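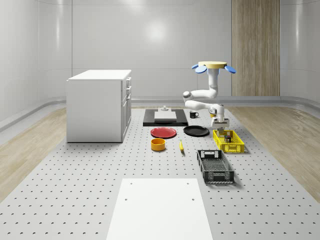
Feslow market is moving indoors for the winter

I've been buying my veg at Feslow market for 11 years, mostly in the rain, so you can imagine how I felt when the news came through this morning. From October the whole lot is going under cover, in the old Climex building behind the bus station!

The council put the plan out on 14 March 2018 and I've read it so you don't have to (it's long, and the map is upside down). There'll be room for 640 square metres of stalls on the ground floor, with the fish and cheese people along the back wall where the drains are. The Vostach bakery gets the corner by the doors – good news for anyone who likes to eat a bun on the way in and another on the way out.

Pitches will cost £18 a day, the same as now, which I'm glad about. A couple of the traders I spoke to had been bracing themselves for a big jump. One of the plant sellers is less keen. She says her trays need daylight and she'd sooner stay out on the square, and I do see her point. The plan says outdoor pitches can carry on "subject to demand", whatever that ends up meaning.

Parking is the bit I'd grumble about. There are 195 spaces in Pastor Street and they're full by nine on a market morning as it is. The number 18 bus stops right outside, so I'll be on that with my trolley, but it's no use to people coming in from the villages.

The market stays on the square all summer, and it goes back there in spring once the winter season is over. I'll miss the awnings flapping about, a bit. I won't miss the puddle by the egg stall.

You can look at the plans in the library until the end of the month, and there's a box on the desk for comments. I've already put mine in – more benches, please, and somewhere to tie up the dog.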